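Hand-held gripper, table station: setup and care
Gallery 4 of the Clurkari workshop pages. Notes by Murali Hegde, checked by Rocío Rosales. Last edited 02/07/2019.

The gallery covers the Stasholm hand-held gripper and the table it is used at.
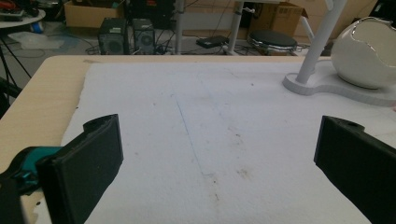 The two fingers are adjusted as a pair. Set the jaw fully open, stand the tool upright on a flat plate and compare the finger heights by eye first, then with a feeler gauge under each tip. If one finger sits low, loosen both mounting screws on that side a half turn, push the finger up against the shoulder of the mount and tighten again in two passes. Do not correct the height by bending the finger.

Finger pads
Wipe the faces with a lint-free cloth and isopropyl alcohol at the start of each session. Let them dry open. A pad that has gone shiny across the middle has lost grip and gets swapped, even if the edges still look fine. Always swap left and right together and write the cycle count on the bag the old pair goes into. Old pairs are kept until the next full service.

Pad life on smooth objects has been close to the 2,000 closures we planned for. On cardboard it is worse. Inspect at 1,000 closures whatever the material.

Trigger and linkage
The trigger should return by itself from any position. If it hangs near the end of its travel, take the side cover off and look for lint in the slide before touching the spring. Most of the lint comes off soft table coverings. A short burst of air from the trigger side toward the fingers clears it; blowing in the other direction packs it behind the slide.

One drop of light oil on each pivot pin. Wipe off anything that runs. Oil that reaches a pad means a new pair of pads.

Closing alignment
Close the jaw slowly on a strip of printer paper and pull the strip out. The drag should feel the same at the top and bottom of the pads. If it grips at the tips only, the finger mounts are toed in. Shim the mount at the rear screw and repeat the paper test. Rocío uses a strip of carbon paper and reads the print afterward, a slower method that gives a record to file with the service sheet.

Opening width is read from the Jolov logger. Zero it with the jaw closed and bare, then open to the stop and note the reading. Repeat 10 times. If the open readings wander, the stop screw is usually loose. If the closed readings wander, suspect the encoder coupling.

Camera
Clean the lens last, after the fingers and the linkage. Both pads must be in view with the jaw fully open. Compare with the reference still saved at the previous service: the finger edges should fall in the same place on the left and on the right. A shift on one side points to a finger mount. The same shift on both sides points to the camera bracket, which has a single clamp screw and can be knocked around when the tool is laid down on its side.

Table
The covering lies flat and is not taped. Smooth it out from the center before starting. Stains do not affect the grip, but loose grit does, so shake the sheet out away from the tool. Fragile or hollow objects are approached with the jaw wide and closed on slowly. Check ceramic pieces for sharp rims first; a broken edge will score a pad in one closure.

Keep cables on the floor clear of the place where the operator stands. The logger lead is the only one that should cross that area, and it goes in the rubber strip.

Known faults on this unit
Trigger hangs after long sessions. Slide cleaned, spring replaced in September, fault not seen again so far.
Logger drops samples when the lead is bent hard at the plug. Strain relief added. A new lead is on order from Ventura, part bin 22.
Left finger mount screw backs out. Medium threadlocker applied; check at every pad swap.

Service sheet
Fill in one line per service: closures since the last pad change, closed reading, open reading, result of the paper test, initials. Leave a box blank if the check was not done. Sheets are in the drawer under the parts bins, and the full set is scanned when the pad is used up.

Previous gallery: charging dock and battery contacts
Next gallery: replacing the encoder coupling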